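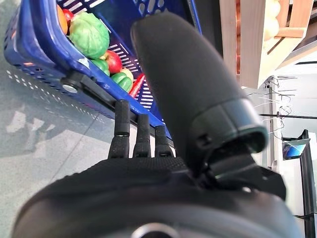 Kerstin Sauerland did not believe in the orange. She believed in the blue basket, because baskets are hard to get wrong, and she was willing to give the cabbage the benefit of the doubt. But the orange had the look of something that had never been near a tree.

"It's a demonstration store," said Zaid Chamoun. "People are meant to imagine."

"Imagine what?"

"Shopping."

She had been shopping for most of her life and had never needed to imagine it. Trastora had rented the old shoe place on the main street of Grorndale in June and put up a sign promising the grocery store of the future. According to the leaflet, 2,000 residents had already expressed interest. Kerstin had lived in Grorndale long enough to doubt there were 2,000 residents who had expressed anything.

She picked up the tomato and pressed it with her thumb. It didn't give.

"You've made the tomato the same as the ones at Fluketti's," she said. "I'll grant you that."

Zaid laughed, then looked over his shoulder to see if he should have. He had been two years behind her son in school, a boy who sold raffle tickets for trips that were later canceled. Now he had a lanyard.

"The real produce comes in the fall," he said. "This is so people can get used to the layout."

"And the money?"

"What money?"

"The leaflet says founding members pay 600 dollars."

"That's optional."

"What do they get for it?"

He thought about this for longer than she liked. "Priority," he said.

Kerstin folded the black handle down against the rim and lifted it again. It was a decent handle. Her mother had kept a basket much like this one under the sink for forty years, full of rags, and it had outlasted two kitchens and a husband. If they were selling the baskets, she might have had a conversation with him.

"Mrs. Yau signed up," Zaid said.

"Mrs. Yau signed up for the ice rink."

He had no answer for that. The ice rink was still a field with a fence around it. Outside, a couple stopped to read the sign, and he straightened his lanyard and put on a face for them, but they moved along toward the bakery.

"Do you think it'll open?" Kerstin asked. She hadn't meant to ask it kindly, and it came out kindly anyway.

"They paid me for last month," he said. "Most of it."

She put the tomato back beside the orange and took a membership form from the stack, which seemed to please him. At home she turned it over and wrote her list on the clean side — eggs, onions, dish soap — and was at Fluketti's before 4, while they still had bread.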